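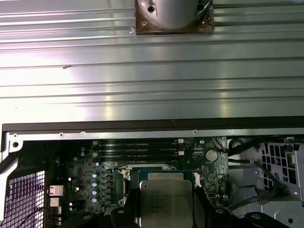

The inside of a desktop, green motherboard at the bottom.

Home About Archive Contact

23 July 2019 – 4 min read

I kept my old desktop going for years longer than I should have, mostly out of fear for what was on it. When I finally made a list, the answer was photos, tax papers and 246 recipes my aunt had typed up and mailed to me on discs. Everything else I could have lost without noticing.

So this month I sorted it out. I copied the lot to two drives. One lives in my desk and the other is at Corinne Haddad's house in Ekumthorpe, in a drawer with her spare keys. She has one of mine, I have one of hers, and we trade them back every November.

The photos took the longest. I had been paying Stomero for online storage and assumed it was all there, but the upload had stopped at some point and I was missing nearly 370 pictures, including most of my sister's wedding. 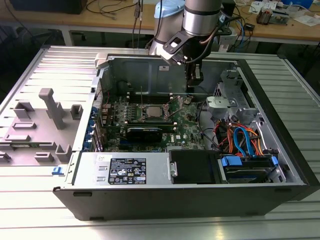
After that I stopped trusting the little green check mark. Now I open a few files from each folder after every copy – old ones, new ones, whatever I land on. It takes a few minutes and I do it with the radio on.

Folder names were the other problem. I had "New", "New 2" and "Sort this". I use the year and one plain word now, so "2011 garden" or "2016 Petchrat trip", and I can find things again.

I still have to deal with the paper photos in the hall closet. Corinne says to scan them a box at a time. I have done one box so far.

2 comments 4 shares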